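# Abweichung 16

Die Arbeitsanweisung für Zelle 7 umfasste im Juli 100 Seiten, Anlagen nicht mitgerechnet. Radymyr Demchenko kannte sie gut genug, um Verweise ohne Inhaltsverzeichnis aufzuschlagen. Er war von Benusberg nach Kostby versetzt worden, um die Freigabe der Demontagelinie vorzubereiten, und hatte die ersten Wochen damit verbracht, Wörter zu ersetzen. »Sollte« wurde »muss«, »gegebenenfalls« wurde gestrichen, »zeitnah« erhielt eine Frist.

Der Auftraggeber hieß Lurnstead und lieferte ausgemusterte Rechner auf Paletten. Kusuma hieß das Programm, das die Greifwege plante. In Kostby sprach man von Kusuma wie von einer Kollegin, die nie Urlaub nahm. Demchenko hatte das in den Protokollen unterbunden. In den Protokollen stand »die Planungssoftware«.

Die Anweisung regelte den Ablauf in fester Reihenfolge:

1. Gehäuse spannungsfrei schalten, Netzleitung entfernen, Seitenwand abnehmen.
2. Gehäuse mit der offenen Seite nach oben ablegen.
3. Arbeitsraum sperren, Sperre quittieren.
4. Greifer in Annäherungsposition fahren, Geschwindigkeit reduziert.
5. Kraftwerte nullen. Erst danach Kontakt.

Punkt 5 war Demchenkos Satz. In der alten Fassung hatte er in einer Fußnote gestanden, und die Fußnote hatte auf eine Anlage verwiesen, die es nicht gab.

Bis zum Prüflauf waren fünfzehn Abweichungen erfasst und abgeschlossen. Ein vertauschtes Etikett, zwei verspätete Quittierungen, eine Schicht, in der das Formular für die Vorwoche verwendet worden war, dazu Kleinigkeiten. Jede Abweichung hatte eine Ursache, eine Maßnahme und eine Unterschrift. Demchenko schätzte die Form. Ein Fehler, der eine Nummer hatte, lag in einem Ordner und konnte dort bleiben.

Die sechzehnte Abweichung betraf Gerät 657.

Das Gerät war nach Punkt 1 vorbereitet, nach Punkt 2 abgelegt und nach Punkt 3 gesperrt worden. Um 14:20 Uhr fuhr der Arm an. Der Greifer erreichte die Annäherungsposition, die Kraftwerte wurden genullt, die Anzeige meldete Bereitschaft. Dann geschah nichts. Nach Ablauf der Wartezeit schrieb die Planungssoftware eine Zeile in das Protokoll:

`Kontakt zurückgestellt. Grund: Anweisung unvollständig.`

Demchenko las die Zeile zweimal. Der Fehlerkatalog enthielt Meldungen für Kollision, Übertemperatur, Verlust der Referenz und Ausfall der Druckluft, obwohl die Zelle keine Druckluft besaß. Eine Meldung »Anweisung unvollständig« enthielt er nicht.

Er ging nach Abschnitt 9 vor. Abschnitt 9 verlangte bei unbekannten Meldungen, den Zustand der Zelle einzufrieren, die Uhrzeit zu notieren und die Anlage nicht neu zu starten, bevor die Ursache beschrieben war. Beschrieben, nicht behoben. Den Unterschied hatte er selbst eingeführt, nachdem in Benusberg drei Störungen hintereinander durch Aus- und Einschalten verschwunden und beim vierten Mal mit einem gebrochenen Fingermodul zurückgekommen waren.

Er nahm sich einen Stuhl und die gebundene Fassung und begann auf Seite 1.

Die Zuständigkeiten waren vollständig. Die Begriffe waren vollständig, auch der Begriff »vollständig«, der auf Seite 6 als »ohne offene Verweise« definiert war. Er prüfte die Verweise. Auf Seite 38 fand er einen, der ins Leere ging, markierte ihn und spürte eine Erleichterung, die er fachlich nicht begründen konnte. Der Verweis betraf das Reinigen der Schutzbrillen. Er korrigierte ihn trotzdem und übergab der Software die neue Fassung.

`Kontakt zurückgestellt. Grund: Anweisung unvollständig.`

Um 16:05 Uhr rief Lurnstead an. Die Frau am Telefon wollte wissen, ob der Prüflauf bestanden sei. Demchenko sagte, der Prüflauf sei unterbrochen. Sie fragte, ob etwas kaputt sei. Er sagte, nein.

»Dann schalten Sie doch neu ein.«

»Abschnitt 9 lässt das nicht zu.«

»Wer hat Abschnitt 9 geschrieben?«

»Ich.«

Sie schwieg kurz und fragte dann, bis wann mit einem Bericht zu rechnen sei. Er nannte die Frist aus Anlage C.

Die Nachtschicht fand ihn auf Seite 71. Der Schichtführer stellte ihm einen Kaffee hin, außerhalb des gesperrten Bereichs, wie es vorgeschrieben war, und sagte, beim alten Verfahren habe man in solchen Fällen den Deckel wieder aufgesetzt und das nächste Gerät genommen.

»Und das alte Gerät?«

»Kam ans Ende der Palette.«

»Und wenn es wieder an der Reihe war?«

»Dann war meistens eine andere Schicht da.«

Demchenko notierte das. Es war keine Abweichung, denn für das alte Verfahren hatte es keine Anweisung gegeben, von der man hätte abweichen können. Er schrieb es auf ein loses Blatt und legte das Blatt in die Mappe.

Auf Seite 71 stand der Abschnitt über Datenträger. Er war kurz. Datenträger waren nach der Entnahme zu kennzeichnen und in den verschließbaren Behälter zu legen, der Behälter war bei Schichtende zu übergeben, die Übergabe zu quittieren. Demchenko hatte an diesem Abschnitt nichts geändert außer der Kommasetzung. Er las ihn jetzt Wort für Wort und stellte fest, dass er mit der Entnahme begann. Was vor der Entnahme galt, stand dort nicht. Er suchte den Abschnitt, der regelte, wer die Entnahme freigab. Er suchte ihn bis Seite 100 und dann in den Anlagen.

Die Begleitpapiere der Palette lagen im Eingangsfach. Für jedes Gerät gab es ein Blatt mit Nummer, Herkunft und einem Feld »Daten freigegeben durch«. Auf den Blättern, die er durchsah, trug das Feld einen Stempel von Lurnstead. Auf dem Blatt für Gerät 657 stand eine handschriftliche Zeile, offenbar von jemandem, der den Rechner abgegeben hatte:

*Bitte vorher anrufen.*

Eine Telefonnummer stand nicht dabei.

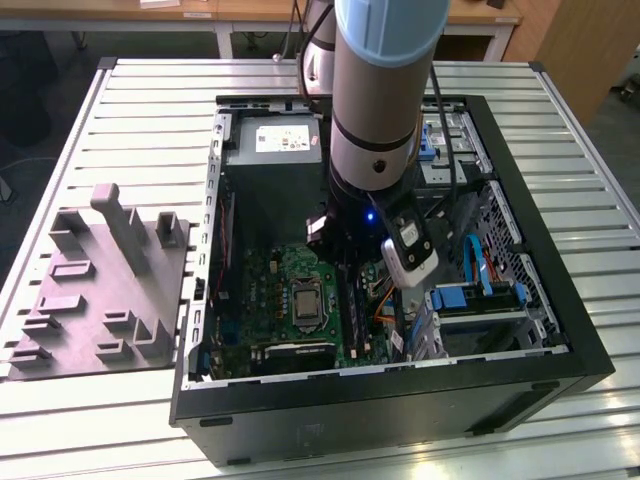
Demchenko legte das Blatt auf die gebundene Fassung und setzte sich wieder. Punkt 5 war erfüllt bis auf den zweiten Satz. Erst danach Kontakt. Er hatte ihn technisch gemeint.

Eine Schnittstelle zwischen dem Eingangsfach und der Planungssoftware existierte nicht. Er überprüfte es in der Systembeschreibung und danach an den Kabeln. Die Blätter waren aus Papier, und niemand hatte sie eingelesen. Er hielt beides im Bericht fest, ohne eine Folgerung anzuschließen. Die Rubrik »Ursache« verlangte eine Ursache, ließ aber nach seiner eigenen Ausfüllhilfe den Eintrag »wird ermittelt« zu, sofern ein Verantwortlicher benannt war. Er benannte sich.

Um 6:40 Uhr rief er bei Lurnstead an und bat um die Nummer der Person, die Gerät 657 abgegeben hatte. Man verband ihn weiter, dann noch einmal. Schließlich meldete sich ein Mann, der die Palette selbst beladen hatte und sich an das Blatt erinnerte.

»Das war eine ältere Dame aus der Buchhaltung«, sagte er. »Sie ist im Ruhestand. Ich dachte, das mit dem Anrufen erledigt jemand bei Ihnen.«

»Dafür gibt es bei uns keinen Abschnitt«, sagte Demchenko.

»Bei uns auch nicht.«

Er bekam die Nummer. Nach dem siebten Klingeln nahm jemand ab. Demchenko nannte Namen, Standort und Gerätenummer und erklärte, dass er für die Entnahme des Datenträgers eine Freigabe benötige. Die Frau hörte zu. Dann fragte sie, ob der Rechner schon offen sei.

»Die Seitenwand ist entfernt. Am Inhalt wurde nichts verändert.«

»Es geht nur um einen Ordner«, sagte sie. »Er heißt Garten. Den hätte ich gern, bevor Sie weitermachen. Der Rest kann weg.«

Er fragte, ob es sich um betriebliche Daten handle. Sie sagte, es handle sich um Tomaten. Sie habe über viele Jahre in der Mittagspause aufgeschrieben, welche Sorte auf welchem Beet gestanden habe.

Demchenko hatte für diesen Fall kein Formular. Er nahm das lose Blatt aus der Mappe, drehte es um und schrieb den Wortlaut der Freigabe auf, mit Uhrzeit, Einschränkung und dem Namen des Ordners. Er las ihn ihr vor. Sie ließ ein Wort ändern, »Löschung« in »Rest«, und bestätigte.

Danach arbeitete er die Änderung in die Anweisung ein. Sie erhielt keinen eigenen Abschnitt, sondern eine Zeile in der Ablaufliste, vor der Sperre:

> 3. Freigabe der abgebenden Stelle liegt vor. Einschränkungen sind gelesen und, soweit unklar, telefonisch geklärt -- die Nummer ist auf dem Begleitblatt anzugeben.

Die übrigen Punkte rückten um eine Stelle nach unten. Punkt 5 hieß jetzt 6, was vierzehn Verweise betraf. Er korrigierte alle vierzehn und prüfte sie anschließend in umgekehrter Reihenfolge, weil man rückwärts weniger überliest.

Um 8:15 Uhr übergab er die neue Fassung. Die Anzeige blieb eine Weile dunkel. Dann schrieb die Planungssoftware:

`Fassung übernommen. Kontakt zurückgestellt. Grund: Einschränkung offen (Garten).`

Demchenko sah nach, ob er das Wort irgendwo eingegeben hatte. In der Anweisung kam es nicht vor. Auf dem losen Blatt stand es in Bleistift, und das Blatt lag mit der Schrift nach unten unter seiner Kaffeetasse.

Er öffnete das Formular, trug bei »Abweichung« eine 16 ein und bei »Status« das Wort »offen«. Bei »Beteiligte« schrieb er zuerst seinen eigenen Namen. Er zögerte, sah zur Zelle hinüber und setzte darunter: Kusuma.

Dann ging er ins Lager, um einen Adapter für die Datensicherung zu holen. Die Entnahme eines Adapters war in Abschnitt 12 geregelt und musste quittiert werden.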